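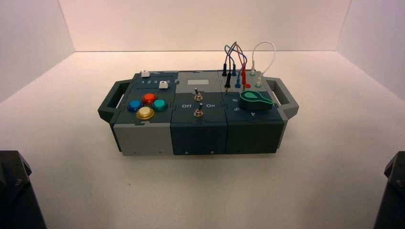

How much does the order of subtasks affect the success rate of a policy trained on a task board?

More than the amount of training data did, within the range we tested. Policies trained on demonstrations with a fixed order failed most often when one subtask had to be skipped, and adding more demonstrations in the same order did not help.

1. Setup

The board has three modules: a slider with four push buttons, a pair of toggle switches, and a panel with plug leads and a rotary knob. It stands on a white surface between white walls, and two arms work on it from the front. Control code was adapted from the Flatton package used in the Virnemau course lab. We changed the gripper timeout and left everything else at default.

2. Data

We recorded 257 demonstrations in December. Of these, 13 were dropped for missing joint data -- all from one session, before the logger was restarted. The rest were split into a fixed-order set and a shuffled set. Wouter Peeters did the labeling and wrote the script that marks the start and end of each subtask.

3. Results

Each policy was run 100 times. The fixed-order policy did well on the buttons and the toggles but tended to reach for the slider first, even when the slider was already at its target. The shuffled policy was slower per subtask and recovered better after a miss. Both were weak on the plugs. Most plug failures were bad grasps, with the lead caught too far from the plug body.

4. Limits

Board position was the same in all runs. Lighting was not varied. The knob was scored by final angle only, so overshoot followed by correction counts as a success. A repeat with the board shifted 12 mm is planned but is not part of this report.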